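Section 4.2 Gripper comparison: tabletop pick and drawer place

Use this test to compare the Pratix gripper with the Hukia gripper on the same arm.

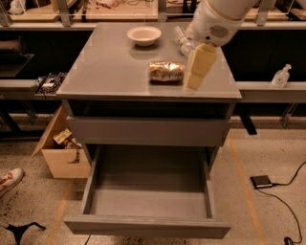
Figure 21. Gripper near the foil-wrapped package, lower drawer open.

Before you start
Put the bowl, the bottle and the wrapped package on the tabletop. Leave the upper drawer closed and pull the lower one all the way out.

1. Mount the first gripper and tighten the wrist screws.
2. In the Yoo controller, load profile 692 and set the closing force to 80 percent.
3. Move the arm to the start pose, with the gripper pointing down beside the package.
4. Run the pick. The gripper should lift the package without crushing the foil.
5. Place the package in the lower drawer and return to the start pose.
6. Repeat for the bowl and the bottle, then save the log.
7. Swap grippers and run steps 2 to 6 again.

Note: Foil and clear plastic are hard for the head camera to pick up. If the Flelurura viewer loses an object, raise the exposure to 800 and retry – do not move the object by hand during a run.

CAUTION: Stay outside the orange floor tape while the arm is powered. Switch off arm power before changing grippers.

If a grip slips twice in a row, stop and check the finger pads for wear (see 4.5).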